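Equipment > Running and Cycling > Hydration > Karport 2 Vest

Karport 2 Hydration Vest 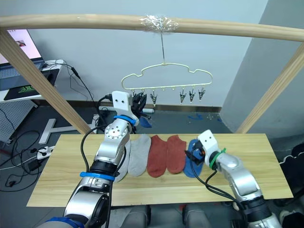 Page last changed: September

The Karport 2 is a hydration vest for distance runners and for cyclists who prefer to carry water on the body. It is made by Pana and replaces the original Karport in all sizes. The vest is suited to marathon training, trail events and long road rides.

Water is carried in two soft flasks, held in stretch pockets on the front straps. A rear sleeve accepts a reservoir, sold separately. The sleeve closes with a single hook and may be emptied without removing the flasks.

The back panel is an open mesh. Side cords adjust the fit at the ribs, and both chest straps slide on a fixed rail. Runners between sizes are advised to choose the smaller one. The largest size fits a chest of up to 62 inches, measured over a running shirt.

Storage
The rear compartment holds a light jacket and a spare layer. A zippered pocket on the left side is sized for a phone. Riders should note that the rear compartment sits high and may touch the back of some helmets in a low riding position. A fitting on the bicycle is recommended before purchase.

Care
Flasks should be rinsed after each use and stored with the caps off. The vest may be washed by hand in cool water. Fabric softener and machine drying will shorten the life of the elastic and are not covered by the warranty.

Availability
The Karport 2 is stocked at the Korletey and Bamason stores. Teams and clubs ordering five or more vests may request club pricing through either store. Unused vests may be returned with the tags attached. For reasons of hygiene, flasks cannot be returned once the seal has been broken.

This site uses cookies to remember your store and the contents of your cart. Accept | Manage settings

Contact | Store locations | Copyright Pana. All rights reserved. | Back to top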